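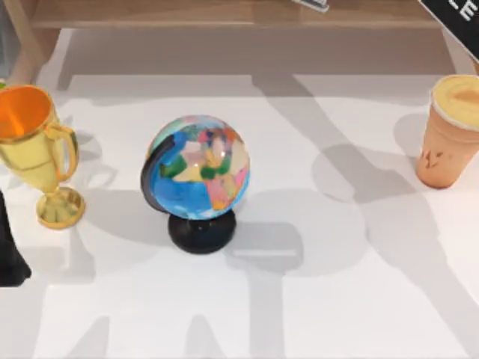

Figure 4. Rendered tabletop with a desktop globe, a golden trophy cup and an orange disposable cup.

4.2 Naming objects across two household languages

The second part of the study looked at how children in bilingual homes name everyday things when a parent is listening. The families were recruited through the Saturday language school in Drutitz and through a parents' list kept by Ludmila Bednárik. All of the children spoke English at school and Slovak at home, though the amount of Slovak varied a good deal from one family to the next. Parents filled in the same background form used in the first part (Section 3.1), and the answers were checked by phone where a line had been left blank.

Each child sat with a parent and looked at pictures on a laptop. The set included drawings, photographs and computer-rendered pictures. The parent was asked to talk about the pictures in the home language but was given no list of words to get through. We did not correct either speaker. Sessions were recorded for sound only and were transcribed by Danica Jurčo, with Khurram Ghumman checking 200 utterances drawn at random from the full set. Disagreements were settled by listening again together, and where the two could not agree the utterance was marked unclear and left out of the analysis.

Words for drinking vessels gave the most trouble in coding. English "cup" is used for a sports prize, a paper cup and a teacup. In Slovak the prize is "pohár," and the same word is used for a drinking glass, while a teacup is usually "šálka" and a mug "hrnček." Several children used "pohár" for every kind of vessel, and a few used the English word inside a Slovak sentence with a Slovak ending. We coded the second group as mixed forms, following the rule in Section 3.4, even when the parent repeated the word without comment.

We also kept a separate code for repairs. A repair was any turn in which the child changed a noun after the parent had spoken. Soon-im Baek suggested splitting these into repairs that copied the parent's word and repairs that brought in a third word, and the split proved useful. Copying was common among the younger children. The older ones were more likely to argue, and in one long exchange a girl of nine defended "glóbus" against her grandmother's "zemeguľa" until the grandmother moved on to the next picture.

Parents differed in how they reacted to English nouns. Some answered in Slovak and used the home word in their next sentence. Others asked directly for the Slovak word and waited. A smaller group switched to English themselves, most often when the talk had wandered away from the pictures to school or to plans for the evening. Zelenák describes the same three responses in the Pirkard interviews, where they were tied to how long the family had lived abroad. Our background forms asked about length of residence in broad bands, so we can't test that link closely.

Two sessions were dropped because a younger brother or sister did most of the talking. A third was kept in part, up to the point where the recording became too noisy to transcribe. The coding sheet was closed on 14/11/2018, and later changes to the transcripts were limited to spelling. Counts by age group and by type of repair are given in Table 6.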